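Tagged: Kitchen, Breakfast, Slow Mornings
Search this site... Go

Overnight oats are the one thing I can make half asleep, so I mix mine at 9 on Saturday night and forget about them. You want equal parts rolled oats and milk, a spoon of yogurt, a pinch of salt and (my weakness!) way too much cinnamon. Stir it well, let it stand 15 minutes, then stir again so the bottom doesn't turn to cement. Lid on, into the fridge.
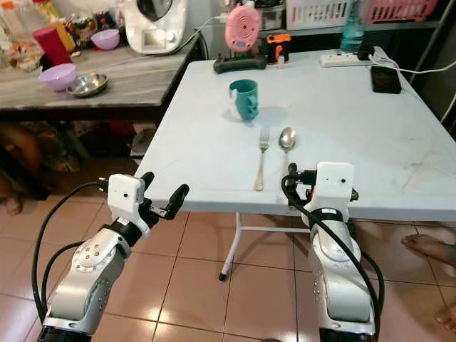
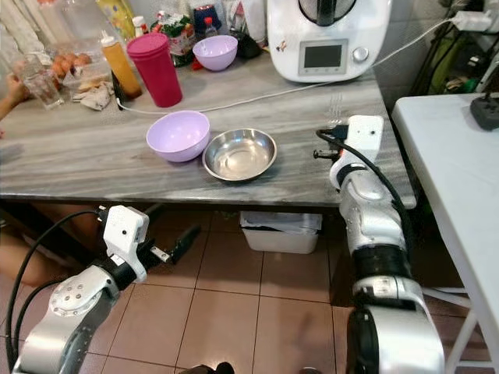
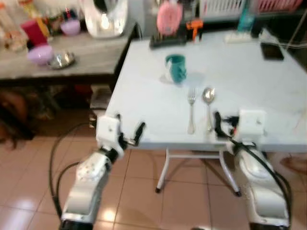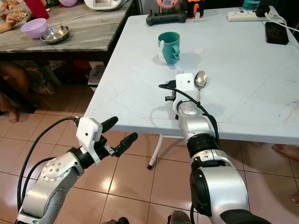 Elsa Lappalainen wrote in that she toasts her oats dry in a skillet first, just until they smell nutty, and that two minutes is plenty before they start to scorch. I tried it with the bag I get at the Bisville market and wow, yes, do that!

Fruit goes on in the morning. Frozen berries are the exception, they can go in at night and they make a nice purple syrup. If it's too thick when you take it out, loosen it with a splash of milk. Mine keeps fine for 2 days, after that the oats go a bit gluey and I end up baking them into muffins.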